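Nokden Cricket Scorecards

Ball-by-ball and innings records from limited-overs club matches in the Marwat League, in plain CSV. 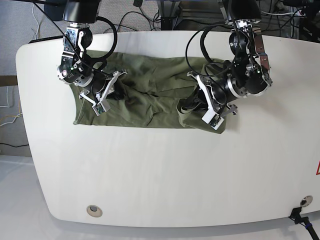 Contents

matches.csv – one row per match, 300 rows
innings.csv – one row per batting innings, 3426 rows
deliveries/ – one file per match, named by match_id
grounds.csv – 17 grounds, with end names and pitch type

Fields in innings.csv

match_id, team, batting_position, runs, balls, fours, sixes, how_out, bowler_id, fielder_id

Players are given as numeric IDs. An ID stays the same when a player changes clubs. Wicketkeeper catches are coded "ck" and other catches "c". Retired hurt is coded "rh" and counts as not out for averages.

Known problems

Balls faced is blank where the scorer kept only a run tally. Treat blank as missing – do not read it as zero.

Two matches at Broltell were cut short by rain and have no second innings. Their result field is "nr".

Wides were logged as balls faced in the older Grisard sheets. The column wides_fixed shows which rows have been corrected.

Loading

Files are UTF-8 with a header row. Overs are stored as text, so 17.2 means 17 overs and two balls. Convert to balls before doing any math.

Updates

New matches are added each Wednesday during the season. Version 2 renamed "not_out" to "no" in how_out.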